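Purves notebook – August, third stretch of collecting
Clalville workshop, back bench
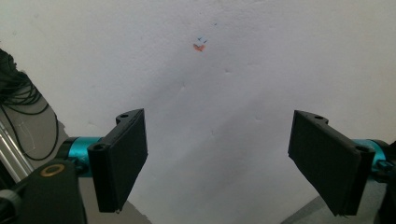
Wrist view, fingers open, nothing between them. Plaster wall with the orange smudge and the two blue ticks over it.

Started at ten past nine, which is late for me, but the kettle had been moved and I wasn't going to start without tea. Finlay Shearer had left the hand gripper on charge so at least that part was ready to go.

Where we are: 296 demonstrations recorded so far, of which 117 are the sort I'd be happy to train on today without looking at them again. The rest are a mixture. Plenty of them are fine and just haven't been checked, and a good few are me learning how to hold the thing. I've gone back and forth on whether to bin the early ones altogether. For now they stay in their own folder and the training script doesn't touch them.

The wall bit first, as that's what took up most of the morning. Every demonstration starts with the same little routine: fingers fully open, point at the wall, hold for a slow count of two, close, open, then off to the bench to do the actual task. The opening and closing gives us something to line the clocks up with (the finger position comes down one wire and the pictures come down another, and they don't agree on what time it is). The hold at the start gives the tracker a chance to settle.

And the tracker hates that wall. Of course it does! It's white plaster with next to nothing on it. There's the orange smudge, which I think of as a heart and Finlay insists is an arrow, and there are the two blue pen ticks just above it, and apart from that you've got a few dents and bumps that come and go depending on where the light is. With a big soft shadow across the middle even the dents are hard work. I watched the tracked points while I was holding still and nearly all of them were sitting on the fingers themselves, which is the worst place for them, as the fingers move with the camera and tell you that you haven't gone anywhere.

So, two things tried.

First I masked the fingers out. I drew a rough shape over each side – pad, the teal cylinder behind it, the housing – and told the tracker to ignore everything inside. Better straight away, in the sense that it stopped being confidently wrong and started being honestly lost. I'd forgotten about the cables on the left though. They droop down in loops and they sway when I turn my wrist, so they were feeding in rubbish of their own. Mask made bigger on that side to take in the cables and the metal rods. It's lopsided now and a bit ugly but it works.

Second, I changed where I point at the start. I'd been aiming at the wall because it was blank, thinking blank was tidy and would make it easy to see the finger edges for the open/close check. That's true, the black pads do stand out beautifully against it, and the check on finger width hasn't failed once with the wall behind. But the tracker needs clutter and the width check needs none, and I was asking one view to do both jobs. What I do now is start pointing at the bench with all the mess on it, hold, swing up to the wall for the close and open, and swing back. Adds a couple of seconds to each demonstration. I can live with that.

Tea. Then an argument with Finlay about whether the wall section should be trimmed off before training. I say yes, it's got nothing to do with the task and I don't want a policy that has to look at a wall before it'll pick up a cup. Finlay says leave it in the raw files and trim it at load time so we can change our minds. He's right, annoyingly, and that's what we've done. There's a start marker in each file now and the loader skips to it. If you're pulling Purves data with the old loader you WILL get wall in your training set, so please update first.

Afternoon on the actual task, which for anybody reading who hasn't been following is cups into the rack, upside down, any free slot. We've got three kinds of cup. The tall ones are easy and I could do them in my sleep. The short wide ones need the fingers nearly all the way open and you have to come in dead level or one pad touches the rim early and shoves the cup off along the bench. I did that over and over at first. Kept those recordings, in the not-for-training folder with a note, because Finlay wants to have a go at teaching it to recover and we'll need examples of things going slightly wrong and being put right. Mine mostly go slightly wrong and then very wrong, but there are one or two in there he might like.

Notes on how I'm holding it, mostly for me, as I drift back into bad habits after lunch:

Elbow in. If the elbow floats out, the whole view tips to one side and it looks like nothing the arm will ever see.

Slower than feels natural on the way in. The arm can't do what my wrist does in the last few centimetres, and when we tried the replay earlier this month it just stopped with a joint limit and sulked.

Don't hover. I have a habit of getting above the cup and having a little think. The model will learn the little think. There was a run last week where it parked itself over the cup and stayed there, and I recognised myself completely.

Squeeze once. No double squeezes to make sure.

Let go, back off straight, THEN look away.

Pads. The printed surface is holding up but I'm not convinced it grips well enough on the glazed cups. I tried a strip of the Conik rubber tape on both pads for a handful of goes and it was lovely, really positive, no slipping at all. Took it off again. If I put it on the hand gripper it has to go on the arm's fingers too, same thickness, and all the width numbers shift by a bit, and then the 117 good ones don't quite match the new ones. I'd like to do it properly between batches and start a fresh count. Finlay to say yes or no. Tape is in the drawer under the vice, please don't use it for parcels.

The bottom edges of the fingers are rough where the layers show, and one had a little whisker of plastic that I could feel with a thumb. Took it off with a scalpel. Shouldn't change anything but I'm writing it down in case it somehow does.

Light. Worth saying something on this as it's been bugging me. In the morning the wall is bright at the top with a shadow slanting over the middle, by mid afternoon it's quite different, and the bench changes along with it. I had wondered about putting the blind down and using the lamps all day to keep it even. Talked myself out of it. The arm is going to be working in whatever light there is, and I'd sooner have the variety in the examples from the start. What I will do is stop collecting all the tall cups in the morning and all the wide ones in the afternoon, which I've been doing without thinking, and which is a lovely way of teaching it that wide cups only exist when the light's gone yellow. Mixed order from now on. I've written cup types on slips of card and I pull one out of a mug before each go. Low tech but it's quick and it stops me choosing.

Checked the exposure while I was at it. It's on auto and when I swing up to the wall the picture takes a moment to settle, then takes another moment to settle when I swing back down. Could lock it. Haven't yet. I want to see whether the bench frames just after the swing are noticeably off before fiddling with one more setting on the same day as the mask and the new start routine. Too many changes at once and I'll never know which one did the good.

Pendex box (the recorder) filled up just before four and stopped without so much as a beep. I only noticed when I went to tick off the next one and the little number hadn't gone up. Lost the last three goes, all wide cups, all decent ones, typically. Copied everything over to the shared drive and cleared it. We need a warning on that. I'd settle for a buzzer.

To do, in whatever order:

Run the tracker again over the older recordings with the bigger mask and see how many come back to life. I'm hopeful for a fair few.

Ask Finlay about the tape.

Buzzer for the Pendex.

Tie the cables back along the rods on the left so they don't swing so much. There are velcro ties somewhere. If that works the mask can shrink again and we get that corner of the picture back.

Decide on exposure once I've looked at the frames after the swing.

Short training run overnight on the 117 only, just to see whether the hovering has gone. Set it going at twenty past five, it's on the machine by the door, please leave the monitor plugged in even if it looks asleep.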